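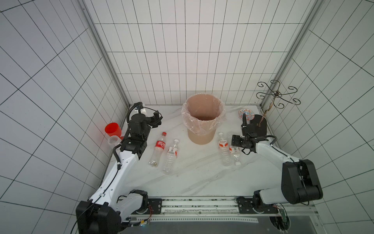 Step 3. Recording the episodes for the bin task

Before this step you should have both arms calibrated and the Palomino recorder running. If not, please return to step 2.

The task is simple to say: bottles and cups lie on the table, and the arms must put them into the trash bin. The bin stands at the center back, with bottles on its two sides, so each arm has something near to it. The left arm takes what is on the left, the right arm takes what is on the right. Do not cross the arms over the bin in this set.

3.1 Put a fresh bag in the bin and fold it over the rim. Check that no part of the bag hangs where a gripper will pass.

3.2 Lay the objects down. Change the angle of every bottle between episodes. A bottle which lies diagonally needs a different wrist turn than one which points to the back wall, and the policy should meet both. Cups can be on their side.

3.3 Leave the metal stand and the painted plate in the back right corner. They are not part of the task and the arms should not touch them.

3.4 Open both grippers, start the recording, and wait a moment before you move. Then work at an even speed. If you miss a grasp, open and try again in the same episode -- we keep these, up to 8 in one set of 40. If a bottle rolls off the table, stop and delete.

3.5 End with both grippers open and away from the bin. Write the label "bin_ok" or "bin_retry" in the Clorness sheet.

We made 400 episodes in November. With the first 70 the arm went always to the same place, as I had placed the bottles too carefully. So please be a little careless with the placing, but not with the labels.

Cable check: after each set, look at the loop behind each gripper. If it has become tight, loosen it before you start the next set.

Next: Step 4. Cutting the idle parts

Santeri Jääskeläinen, last changed 2026-02-23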